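July, late, 11 something pm

Back from Tenddale. Feet dead. Writing this fast before I lose it, will tidy later (won't).

Open day at the Fimance building, the low one behind the bus depot. Signs were terrible, went in through deliveries and a nice kid with a lanyard walked me back out and round to the front so I could get a sticker. Sticker number 247. Still on my shirt.

Coffee good. Pastries gone by the time I got there.

First room was the Finemow people with the lawn thing. Too many kids round it, couldn't see. Man talking about slopes. I asked about wet grass and he said good question and then answered a different one. Took a leaflet, left it on the bus.

Then the Sison talk upstairs. Slides. Chairs too close together. Half of it was about warehouses and I was getting sleepy, should of skipped it. One part I liked, she said cloth is much harder than boxes becuase a shirt never has the same shape twice. Never thought about it. I fold the same shirts every week and never look at how I grab them, I just grab.

Which was lucky because the laundry demo was next, 2 o'clock, ground floor. That was what I came for. Small group, 4 of us at the rope plus a woman with a stroller who came and went. The arm is slower than I pictured. Quieter too. You end up leaning in with it. The guy running it was patient, kept saying ask anything, so I did. How does it know where a sleeve is. Mostly it doesn't, he said, it looks for a fold it can get hold of. Same as me then.

They had a screen up beside it with the view from the wrist and I watched that more than the arm. Asked if I could have a picture of it for my diary and he mailed me one right there on his phone.
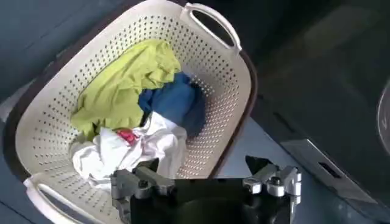 Iraklis Stamatopoulos

Looking at it again now at the kitchen table. The basket with all the little holes, ours is nearly the same but no brown rim. The green one is what I remember, so bright on the screen. And the gripper looks huge from up there, all black with the silver brackets either side, when in the room it was maybe the size of my hand.

Meant to ask what it does with socks. Forgot. Also price, forgot that too, though I don't think they sell it yet.

Missed the early bus, got the next. Rang Mom from the stop, she wants to know would it do fitted sheets. Told her I'd write and ask.

To do: email the guy re socks, sheets. Wash the blue towels. Dentist form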